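Community Help - Buildings and Premises

Lighting and railings in a two-level hall

Posted by Maureen Bramwell, September 17, 2022

Our association in Costeton has taken a lease on a tall white hall with a mezzanine. The upper level is bordered by a black metal railing with horizontal bars and vertical posts. The ceiling has parallel beams and a mixture of round lights and long fluorescent fixtures. We intend to hold evening classes on the lower floor and to use the mezzanine for quiet study.

We would be grateful for advice on two matters. The first is whether the fluorescent fixtures should be replaced all at once or as they fail. The second is whether the railing is acceptable when children attend. The lease permits alterations up to a value of 200 dollars without the written consent of the landlord.

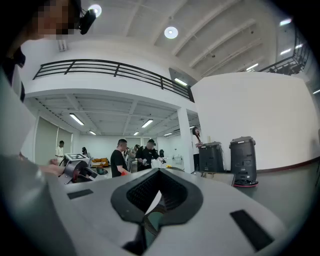 Members have also asked whether the upper level may be used before these matters are settled. Our first class is planned for 15 persons, all adults.

Posted by Xenos

Replace them together. The greater expense at that height is access to the ceiling, and a lift or scaffold will be charged for each visit. Request a written quotation that states separately the cost of access, fixtures and disposal of the old tubes. Your limit will almost certainly be exceeded, so write to the landlord first.

With regard to the railing, horizontal bars can be climbed by small children. Many local codes address the height of a guard and the openings in it, and the requirements differ from place to place. The building department can tell you which edition applies and whether an older railing may remain. Until you have that answer in writing, I would keep children off the upper level - including those who are only waiting for a parent.

Posted by Grirkovstead Tenant

We had the same kind of lights and changed them one by one. It was fine. Check your lease about who pays for bulbs.

Posted by Zutska

I concur with the first reply concerning the railing. Please also ask for the permitted occupancy of the mezzanine, which may be stated separately from that of the main floor. Our own certificate was reissued in August for this reason, and the figure must be posted at the foot of the stairs.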